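Mirsad Vlachou
We've had a robot arm at Bognár since January and people keep asking me how it's going, so I'm putting it in one thread. I run the kitting area at the Zallatville shop. We pack hardware kits for furniture makers: hinges, brackets, cams, bags of screws.

Mirsad Vlachou
There are 9 of us on days. Same number as before the arm. I'm saying that first because it's the first thing everyone wants to know. One person moved from kitting to receiving, and she had asked for that last summer.

Mirsad Vlachou
The arm does one job. It picks brackets off a table and puts them in trays. The software side is from Humance. They trained three of us for two days and then we were mostly on our own with a phone number.

Mirsad Vlachou
Best day so far was 1774 brackets in one shift. A good person on a good day beats that for the first couple of hours and then doesn't. Anyone who has done brackets after lunch knows why.

Mirsad Vlachou
What changed for me: I used to spend mornings moving people around to cover the bracket table. Now I spend mornings on trays. If the trays are warped, the arm sets a part down on the rim and waits for somebody. A person just pushes the tray flat and keeps going without telling anyone.

Mirsad Vlachou
So we found out we had 54 bad trays. Some of them had been in use for years. We threw them out and ordered new ones, and the hand stations got easier too.

Mirsad Vlachou
What changed for the others is more mixed. Two people like tending the arm. It's checking, refilling, clearing stops. One tried it and asked to go back to hand kits. He said he got more tired from watching than from packing. I moved him back the same week.

Mirsad Vlachou
The talking is different too. The bracket table was two people facing each other, and that's where you heard whose kid was sick and who wanted to swap a shift. Now it's one person. I didn't plan for that and I should have. We moved the Anositz kits next to the arm so there are two people at that end of the room again.

Mirsad Vlachou
Pay: whoever tends the arm gets the machine rate. That took longer to settle than the installation did. If your shop is about to do this, get the rate in writing before training starts. We did it after, and there were three weeks of people doing a new job on the old money. They got back pay, but it left a bad taste.

Mirsad Vlachou
Things it can't do for us: anything in a soft bag, anything shiny and round, anything that came in tangled. We tried the small hinges for a week and gave up. Those are still done by hand, and I don't see that changing this year.

Mirsad Vlachou
Stops are down to a few per shift. Early on it was constant, and most of that was our own parts coming in mixed. Receiving sorts them better now, which is extra work for receiving. That work didn't show up in anybody's plan, including mine.

Mirsad Vlachou
Next step is a second part, the 24 mm corner bracket. We start on that in the morning.
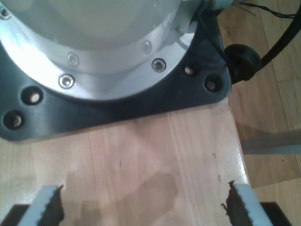
Mirsad Vlachou
I asked for someone from the hand stations to sit in on the setup this time. They know how the corner brackets come out of the box, and last time we only asked them afterward. If you've been through a second part at your own place, tell me how long it took before the stops settled down.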